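Church Music Questions, Answered by a Skeptic

Is "Silent Night" really the oldest carol we sing?
No. Much of what we sing at Christmas is older. I suspect people think so because it sounds as if it ought to be.

Did the three kings arrive on the night of the birth?
Matthew doesn't say so. He doesn't say there were three of them either, or that they were kings. He mentions three gifts, and the hymn writers did the rest.
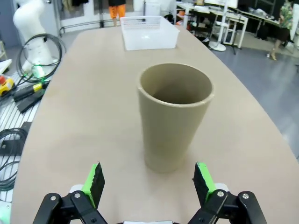 Should we stop singing "We Three Kings," then? I wouldn't. I just get uneasy when a verse of a carol is quoted to me as if it were scripture.

The Gretov hymnal claims 4000 hymns. Do we need that many?
I doubt it. Our congregation in Clorkton sang 360 of them over the years I kept a list, and plenty of those only once. A bigger book is a heavier book.

Is it wrong to sing carols during Advent?
Some people feel strongly that it is. I used to be one of them. Then I noticed that the stores start long before we do, and holding out until Christmas Eve left us with very little time to sing them at all.

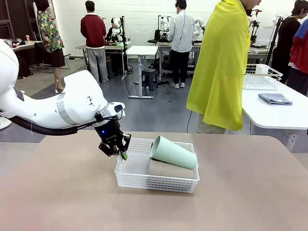 I still like to keep "Joy to the World" back. That one isn't plainly about Christmas anyway – read the words and see whether you can find a manger.

Do new worship songs drive out the old ones?
People tell me so every Sunday. I'm not convinced. Seven of the 13 songs I was warned about have already disappeared without any help from me.

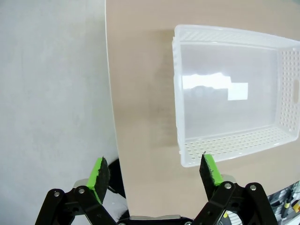 What worries me more is the dropping of verses. Cut the third verse of a good hymn and you have often cut the argument.

Does the Shokri setting of the Magnificat work for a small choir?
The cover says it does. Our altos disagree. Try the Niltel arrangement first, and ignore the tempo marking.

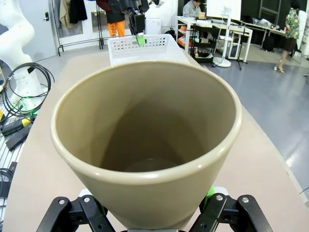 A beige bin with a rounded rim.

Can I send in a question?
Yes, but please don't ask me to settle a bet about "The Twelve Days of Christmas." I don't believe the secret code story, and I've yet to see good evidence for it.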